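Kokari Questions the Case for "Certified" Refurbished Desktops, Opens Its Own Bench to Buyers

TRIRKBERG, 20 January 2022. Computer repair shop Kokari said today it will stop using the word "certified" on the used office desktops it sells, and will give every buyer a plain work sheet listing what was done to the machine. The shop says the label has been stretched so far that it no longer tells a customer anything.

"I have asked sellers what their certificate covers and mostly I get a shrug," said Frauke Eichhorn, who owns Kokari. "Sometimes it means a person opened the case. Sometimes it means a person wiped the outside with a cloth and printed a sticker. We used the word too, so I am not claiming clean hands."

In December the shop bought 40 used desktops from other sellers, all of them advertised as certified or fully tested, and took them apart. Kokari is not naming the sellers and does not offer the result as a scientific study. Many of the machines ran fine. What bothered the staff was how few came with any record of whether the processor had been taken out, whether the old thermal paste had been replaced, or whether the memory was the set the computer left the factory with.

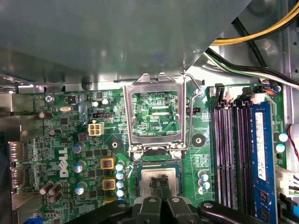 Processor swaps get the most attention on the new sheet. A faster chip is an easy way to raise the asking price of an older desktop, and Kokari doubts that the price always reflects what the buyer gets. Many people who use a computer for mail and bills will never notice the difference, according to bench lead Rüdiger Diekmann.

"A swap is a short job if you are careful and an expensive one if you are not," Diekmann said. "You line up the corner mark, you set the chip down flat, you close the plate and the lever. If it needs a shove, it is in wrong. I would like to see that written down with a name next to it, and I include my own name in that."

The sheet will list the processor model before and after any change, the paste used, the memory fitted, the age of the drive and the initials of the person who did the work. Parts that were not checked will be marked "not checked." Desktops sold with the sheet start at $299. The fee for a processor swap on a customer's own machine is $100, parts not included, and Kokari says it will turn the job down when it thinks a new drive would do more good.

Eichhorn said she does not expect the rest of the trade to follow. "They might copy the sheet and leave it blank," she said.

Press contact: Genalyn Mercado, Kokari, Trirkberg | © 2022 Kokari. All rights reserved. | Back to top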